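Residency requirement for council seats -- Stenutholm Township

Board: Local Government and Elections
Started June 2019

hyvonen_v
Members of this board will be aware that the township attorney has issued an opinion on the eligibility of two sitting council members. The charter requires that a member "reside within the ward from which elected" for the whole of the term. Both members own property in their wards, but their voter registrations show addresses elsewhere. The opinion finds that ownership alone does not satisfy the charter and recommends that both seats be declared vacant. I would welcome views on whether the council has the authority to do so on its own motion, or whether the matter must first go before a judge.

Valtteri Hyvönen
Moderator, Local Government and Elections

Biwott_Ward3
Thank you for opening this thread. My reading is that the council may judge the qualifications of its own members. Section 18 of the charter says so in plain terms. A court would become involved only if one of the two members chose to appeal.

charter_reader
I must respectfully disagree with the previous post. Section 18 applies to the seating of members after an election. It does not mention removal during a term. The two members were seated without objection, and the time for raising an objection under that section has passed. A petition to the court is the proper course.

Biwott_Ward3
The requirement is a continuing one. If a member moves out of the ward a year after being seated, the township cannot be left without a remedy until the next election.

charter_reader
It is not without a remedy. The remedy is the petition. The filing fee is $300, and any registered voter may bring one.

Brisau Road Resident
I would ask that the discussion also consider the position of the voters. Ward 5 has 2,080 registered voters and, should the seat be vacated, no representation until November. The annual road budget is to be adopted before then. 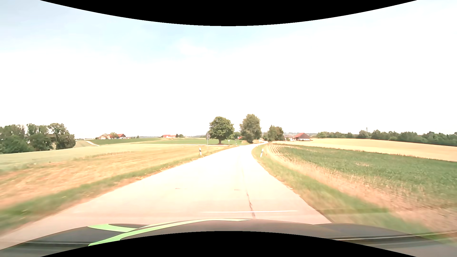

The charter allows the remaining members to appoint a temporary replacement, but it sets no deadline for doing so, and in the past the council has left seats open for months. My concern is with the practical effect. The outlying roads of this ward run between open fields with very few households to speak for them. On the stretch shown, there is no center line or edge line, and a dark crack or seam runs lengthwise along the near pavement. Matters of that kind reach the council agenda when a member places them there. I take no position on where our member sleeps at night, but I do object to the seat standing empty while the budget is decided.

hyvonen_v
The point concerning temporary appointments is well taken. For reference, the model charter on which ours was based gives the council 30 days. That language was removed when the Stenutholm charter was adopted, and the minutes give no reason.

Bandura
I served on the council under the earlier charter. The deadline was removed at the request of the smaller wards, which feared that a hurried appointment would be made from among friends of the majority. I voted for the change and would do so again.

Brisau Road Resident
With respect to the former member, an appointed representative chosen in haste would still be able to vote on the budget. An empty chair cannot.

Bandura
An appointed member can also vote against the interests of the ward, and the residents would have no say in the matter until the election. I have seen it happen.

charter_reader
Both concerns would be met by a special election. The clerk's estimate for a single ward is $3,000 -- a modest sum beside the cost of defending a lawsuit.

Biwott_Ward3
A special election requires a declared vacancy, and that returns us to the original question. I maintain that the council may declare one by majority vote, provided that the two members are given notice and a hearing.

hyvonen_v
I have written to the clerk to ask whether a hearing has been requested by either member. The reply will be posted in this thread when it is received. Members are reminded that home addresses of council members are not to be posted on this board, including those that appear in public filings.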